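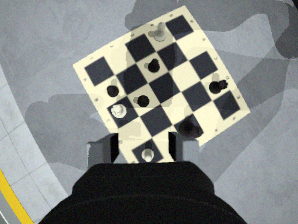

Five-by-five board and gripper in the Skorach team's simulator.

FOR IMMEDIATE RELEASE — July 2020

Skorach Robotics Club takes chess project to Vrettos Student Challenge

Students from the Skorach Robotics Club will enter their chess-playing arm in the online round of the Vrettos Student Challenge. 45 teams signed up. Entries run in simulation only, no hardware.

The club has 13 members, grades nine to twelve. Work started in April, all of it from home. Small board first — five squares by five, black and white pieces — then full size if time allows.

"Picking up a pawn with neighbors on both sides is the hard part," said team captain Piyumi Akanda. "We've rewriten the grasp code four times. Opening the fingers less helped alot."

Coach Brock Melnyk runs the weekly code review. Kirsten Hawthorne handles the scene files, shadows included.

Each team gets 30 minutes to complete its set moves. Pieces knocked over cost points.

Software licenses paid for by Drasport. Families welcome to watch the stream, link to be posted on the club page.

Press contact: Fereshteh Mahmoudi, Skorach Robotics Club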